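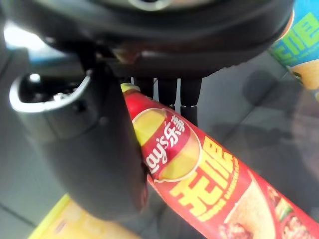 Clorlow wrote back that the softening must come from our oven and not from their flour, and would we please check the drying step before we return the sack. It is a fair request. I have stopped the return and repeated the Willo rye crackers from the beginning, same dough, same sheet thickness, with the drying changed.

Dough was mixed in the morning, rested under a cloth for 30 minutes, then rolled and docked. It felt a bit tight at the edges, so I trimmed more than usual. Baked on the middle rack only. The lower rack still browns too early on the left side, this is written in the oven log already but no one has moved the stone.

After baking I divided the batch. Half went directly to the cooling wire as we always do. The other half went back into the oven, heat off, door held open with the wooden spoon, for another 30 minutes. The second half snapped clean in the center. The first half snapped at the edges and bent a little in the middle before it broke – so water was left inside, and later it travels outward and makes the whole cracker soft.
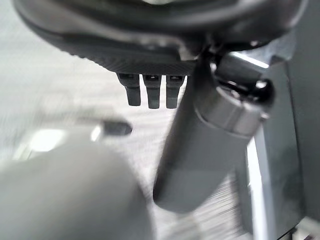
Grigaitė
Dry goods bench, April, Saturday
Continued after lunch

I weighed one tray from each half. The difference was around 12 grams, more than I expected from crackers so thin. The bench scale drifted when the door to the yard was open, so please take this number with caution. I will repeat it with the small scale from the Bullidov room when it is free.

Taste: the oven-dried ones are slightly more bitter, mostly from the caraway on top. Maybe press the seeds in deeper, or put them in the dough. Salt is fine. 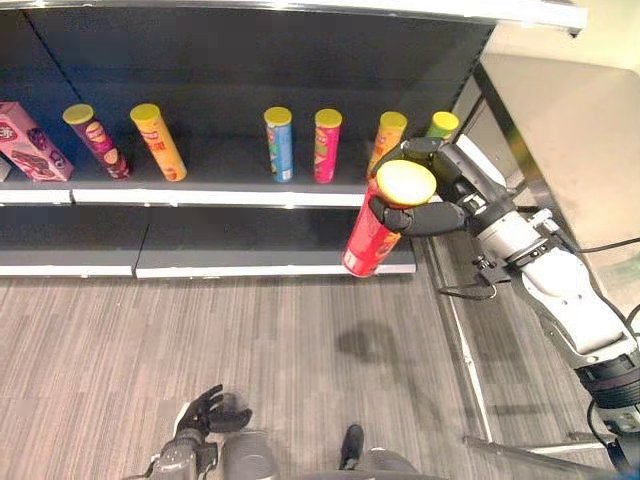

Packing is the part I still do not understand well. The inner bag was folded and clipped last time, and I think a fold lets in damp air at the corners, also when it looks closed. For comparison, chips are sold in canisters with a yellow lid and stand in one row with a pink snack box, so the same shelf air meets two quite different closures. I want to try both shapes for Willo, with the same crackers inside – a tube with a cap, and a box with a bag.

To do: keep both halves in open bowls for 2 days and break one from each in the evening. Write to Clorlow that the flour is probably not guilty. Move the stone.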